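Giltis kitchen layout study: progress report to Stavard, April

Work package 2 is on schedule. The table has been covered in brown kraft paper and marked off with blue tape into a grid four cells wide. Item positions are now logged by cell, which replaces the free-form notes used last quarter. Kumaresan Suvarna maintains the log, and it currently holds 2,226 entries. 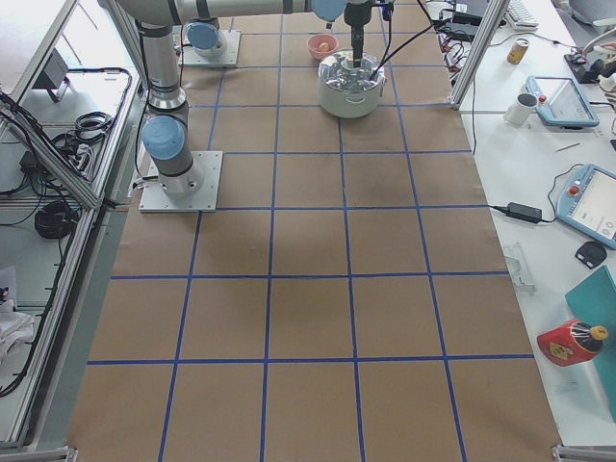

Cookware and small items are handled as separate groups. The white cooking pot is placed first and the pink bowl is set relative to it. Filled and unfilled placements are recorded under different codes, as the earlier records did not distinguish between them.

Spending to date on paper, tape and kitchen items is $3,795, against the line approved in the Cludar budget. The paper creases with use and will be replaced after every 40 sessions.

Open item: cell labels do not yet match the Panicker numbering. Sivaprasad Thevar will issue a conversion table before the next report.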